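Tornedwood Robotics, Unit 2
Handout: The Grivance jaw fault

The fault showed up in June, in session 623. A jaw closed on cloth, the log recorded a firm grip, and the fabric slid out. Thin, smooth material was the worst.
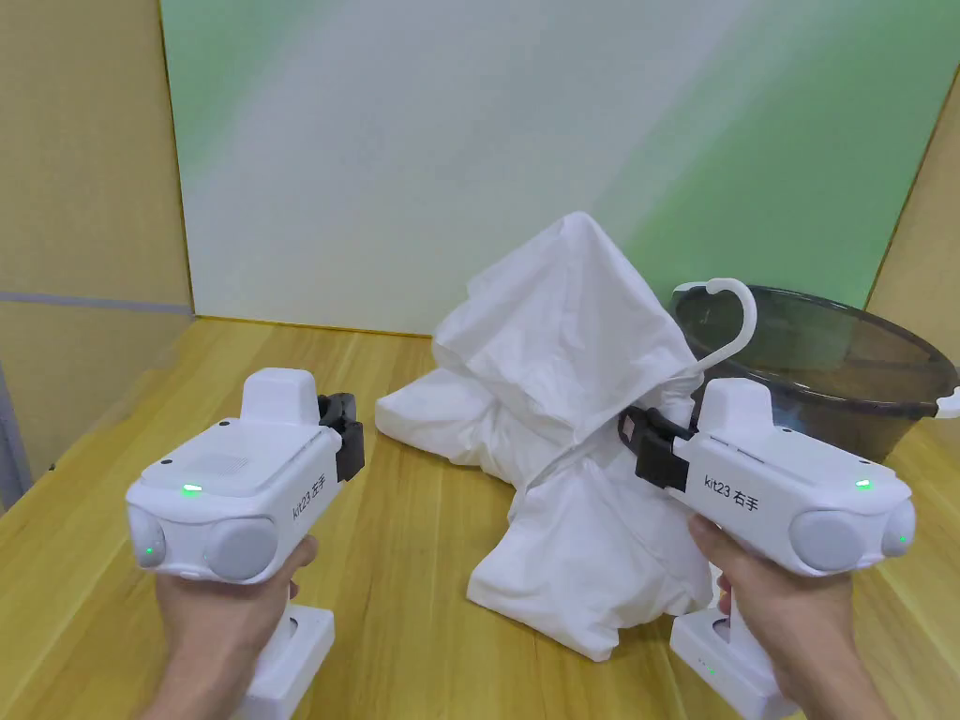

The log stores commanded jaw width only. It has no reading for slip — a lost grip and a good one look the same.
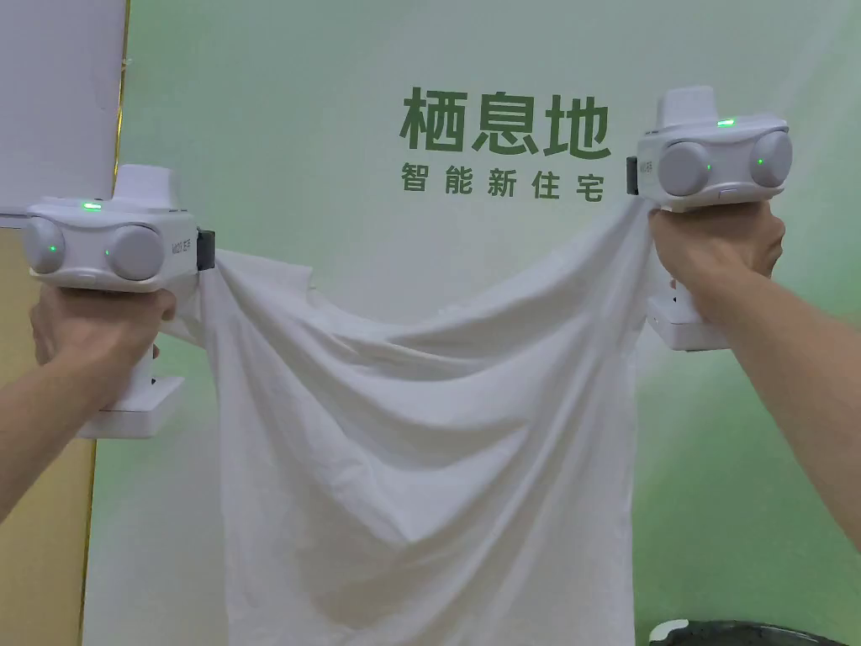 Fig. 2. White fabric held by its two top corners.

Before you replay a log:
1. Check the fingertips for wear.
2. Pinch a folded edge and pull gently. 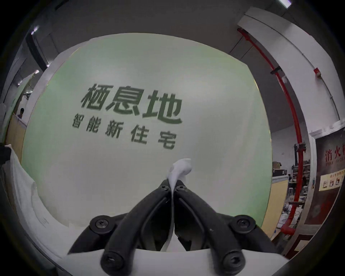
3. If it slips, stop and tag the unit.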